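Kirnora Player Guide > Set-Up > Saves and Controllers

We use cookies to remember your language and region. Accept | Manage settings

4. Moving a saved game to a new computer

Do this before you uninstall Kirnora from the old machine. You need 525 MB of free space on the new one.

1. Start the game on the old computer and load your most recent save.
2. Open Options, then Storage, and choose Export.
3. Pick a folder or a USB drive. The export is a single file ending in .kir.
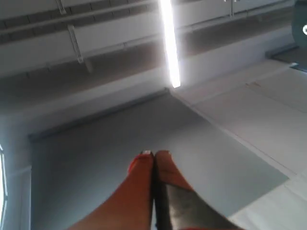
Fig. 4-1. Orange fingers, closed.

4. Install Kirnora on the new computer and start it once, then quit from the main menu.
5. Copy the .kir file into the Import folder and start the game again.

Caution: Importing replaces any save in the same slot. Slots can't be merged.

Note: Screenshots and key bindings are not part of the export.

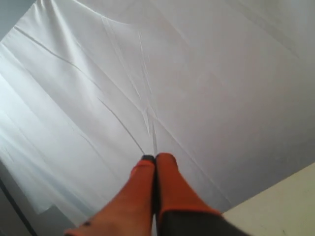

Geeta Bhatia wrote in to add that harbor maps made in the Flultstead chapter only carry over if the old game is on build 212 or later - update first, then export.

5. Pairing a controller

1. Turn on Bluetooth and hold the pairing button until the light blinks.
2. In Options, choose Controllers, then Add.
3. Wait up to 30 seconds for the name to show, then select it.

If the sticks drift, run Calibrate from the same menu - leave both sticks alone until the bar fills. 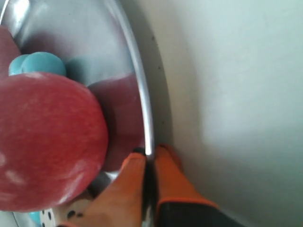 Can two controllers share one save slot?
Only in local co-op. In solo play the second controller is ignored until the first is disconnected.

Filed under: PC, Saves, Controllers

© Gavetti Games | Contact support | Back to top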